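Lulimby Tenants' Association, Chores and Equipment Group
Minutes, January, 7 p.m., laundry room

Item 2. Folding machine offer from Nwachukwu
Asier read out the letter. The firm wants 300 dollars a month for a machine that it says will fold and put away clothes. The group asked what "put away" means. The letter does not say.

Tomás Lenihan had been to the showing at Bilarness. He saw three shirts folded in 2 hours, all the same size, all laid flat first by a man in a polo shirt. A towel was not tried. He asked about fitted sheets and was given a brochure.

Asier felt the group should not write off the whole idea. Grippers have come down in price, and people are now teaching them on real beds with real clothes. Lenihan said teaching is one thing and a week's wash for 700 residents is another. He would like to see it cope with one checked garment left in a heap on a printed quilt.

Agreed: no money this year. Asier to ask Nwachukwu for a trial in the building, with our laundry, and without their man laying it out.

Item 3. Dryer vent
Held over.

Picture for item 2:

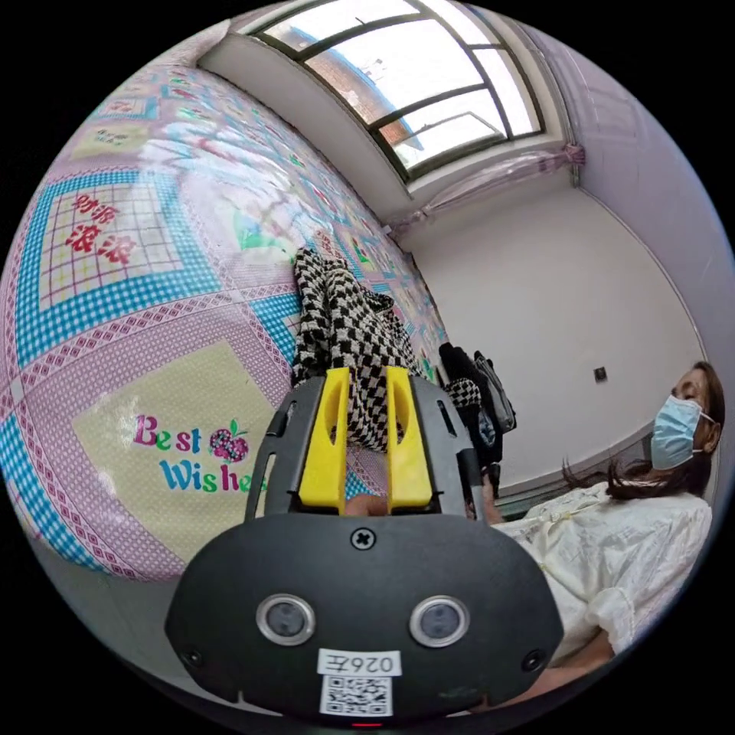 Lenihan asked for it to be added that a person still has to be there, and that until this changes he will go on folding his own shirts.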